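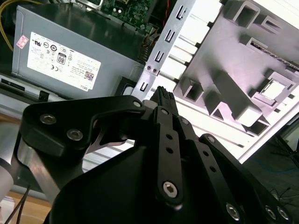 Wrist camera view, gripper halfway into the old Dell. Tuesday, just before lunch.

So I've spent most of November arguing with a clock. Two clocks, if I'm being fair to both of them.

I've moaned on here before about Stutum, which is our name for the bit of software that sits between the wrist camera and the arm and decides where the fingers ought to go next. It started as a script Thodoris Tsoukalas wrote over a weekend and it has grown the way those things do (there is still a function in it called please_work, and I'm not allowed to rename it). The arm runs its control loop at 1000 Hz and the camera comes along whenever it feels like it, and my job this month was to get the two of them to agree on what time it is.

Why does it matter? Well, if the picture is 78 milliseconds old and the arm has carried on moving in the meantime, then the software works out a lovely, precise position for a thing relative to where the hand used to be. In free space you'd hardly notice. Inside a PC case, with sheet metal on one side and a power supply on the other, you notice straight away!

I'd been treating the time stamp on each picture as the moment it was taken. Wrong. It was the moment our driver got round to handing it over. Şengül Akgül spotted it from a plot I'd left up on my screen while I went to make tea, which was slightly galling. The fix was dull: take the stamp from the camera itself, work out the offset between its clock and the arm's, and keep a buffer of the last 2000 joint readings so we can look up where the wrist was when the shutter fired. It's a ring buffer and a bit of interpolation. I wrote it in an afternoon and then spent four days finding out I'd got the sign of the offset backwards, so I was making everything twice as bad and blaming the calibration. Sorry, calibration.

The other job was the planner. It likes to treat the gripper as a box with a bit of padding, and a box doesn't fit in a computer case, so it kept telling me there was no path at all. I've swapped the box for proper shapes on each finger link, and the padding now shrinks as the fingertips get close to the target. Planning is slower, and Zofia Krawczyk has already asked me how much slower in a tone I recognised. I'll have a graph for her once I've made it less embarrassing.

Still on the list: reflections. Shiny brackets and bare metal housings make a mess of the edge finder, and it gets very excited about bright plastic ribs too, so I think I'm going to mask out the big panels before it even looks. Iolanda Fontes reckons I should fix the exposure and leave it alone. We'll see. If anybody has a decent way of telling a slot from the glint next to a slot, the comments are open and I'm all ears.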